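Asunto: Re: [manipulacion-textil] ¿Alguien ha probado el kit de pinzas manuales de Nindau?
Fecha: 29 de abril

Hola a todos:

Contesto al mensaje de ayer, que dejo citado, porque en el laboratorio llevamos un tiempo con el kit y creo que puedo aclarar casi todas las dudas.

> Estamos mirando el servicio de Nindau para grabar demostraciones de
> doblado de ropa. Nos ofrecen el alquiler de dos pinzas manuales con
> cámara, más el procesado de las grabaciones. Antes de firmar nos
> gustaría saber tres cosas: si el procesado cumple los plazos, si las
> pinzas aguantan con telas grandes y oscuras, y si los datos salen en
> un formato que se pueda usar fuera de su plataforma. También hemos
> pedido precio a Flelance, pero tardan en contestar.

Va por partes.

1. Qué se contrata

Nindau no fabrica las pinzas. Alquila el equipo, lo entrega calibrado y cobra aparte el procesado. La cuota de alquiler es mensual y el procesado va por episodio aceptado. Nosotros cogimos el paquete pequeño, que incluye la pareja de pinzas, los cables, una maleta y acceso a Cirik, que es su programa de revisión. Las almohadillas de los dedos son un consumible y no entran en la cuota. Preguntad por el precio de los recambios antes de firmar, porque en el presupuesto no aparece.

2. Volumen y plazos

Hemos entregado 1323 episodios hasta la fecha. Nos rechazaron 134, casi todos por pérdida de la trayectoria al pasar una mano por delante de la otra. Los rechazados no se cobran, pero tampoco los devuelven procesados, así que si los queréis para otra cosa guardad copia del original.

El contrato habla de 14 días naturales desde la subida. Con nosotros lo han cumplido siempre salvo en un lote, que llegó tarde y sin aviso. Reclamamos y lo descontaron de la factura siguiente.

3. Formato de los datos

Se puede exportar desde Cirik sin pagar más. Salen el vídeo, la pose de cada pinza y la apertura de los dedos, con marcas de tiempo comunes. Nosotros lo convertimos luego con Abubakari, la herramienta de la que se habló en esta lista el año pasado, y hubo que tocar el orden de los ejes. Si a alguien le sirve el script, que me lo pida por privado. La exportación por lotes está limitada a 160 episodios cada vez, una molestia menor.

4. Telas grandes y oscuras

En las prendas pequeñas no hemos tenido problemas. En las grandes hay que tener las dos manos trabajando muy cerca, y ahí es donde conviene practicar antes de grabar en serio. Con tela negra el agarre es el mismo que con cualquier otra, pero a la hora de revisar cuesta distinguir una capa de la siguiente, sobre todo en el canto del doblez. Poner debajo una superficie clara ayuda a ver el contorno. En el interior del paquete doblado no ayuda nada. Nosotros acabamos anotando a mano el número de pliegues en el campo de comentarios.

Lo que se ve desde una de las pinzas con una tela de ese tipo, ya doblada en parte: 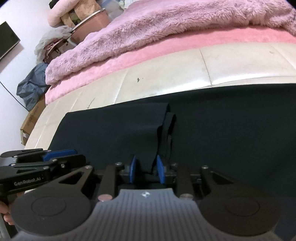
5. Ergonomía y soporte

El peso es aceptable para sesiones cortas. Con las dos pinzas a la vez hacemos una pausa larga cada hora, y aun así la muñeca lo nota. La gente con la mano pequeña tarda más en acostumbrarse al cierre.

El soporte responde por correo, en inglés, normalmente en el mismo día. En una ocasión se aflojó una articulación y nos mandaron una unidad de sustitución sin discutir, aunque los portes de vuelta los pagamos nosotros.

6. Sobre Flelance

Les pedimos presupuesto en su momento. El alquiler salía algo más barato, pero no daban las trayectorias, solo el vídeo etiquetado. Para lo que describís no creo que os valga. Puede que lo hayan cambiado desde entonces.

Nosotros tenemos contrato hasta junio y lo más probable es que renovemos el alquiler y hagamos el procesado en casa, que con este volumen ya compensa. Para empezar de cero cogería el paquete completo un par de meses y pediría por escrito dos cosas: el precio de las almohadillas y qué criterio usan para rechazar un episodio. Lo segundo nos lo explicaron por teléfono y todavía no lo tenemos en ningún documento.

Un saludo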